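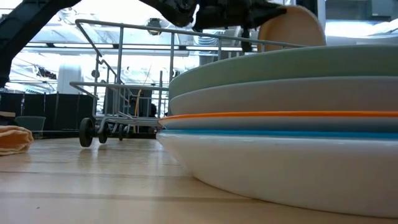 Florneck, Mar 29, 2022

Conneely NHL mortar, ref. 2331
Hydraulic lime mortar for repointing and bedding limestone and rubble walling. Supplied dry in 25 kg bags; add clean water only. Joint width: 5 mm to 43 mm. Apply in coats of up to 11 mm and key each coat. Do not use below 5°C or on frozen masonry. Cover with damp hessian after pointing.

Colours: Burus buff, Zimarora grey. Sample sticks on request. Orders over 200 bags are mixed to order.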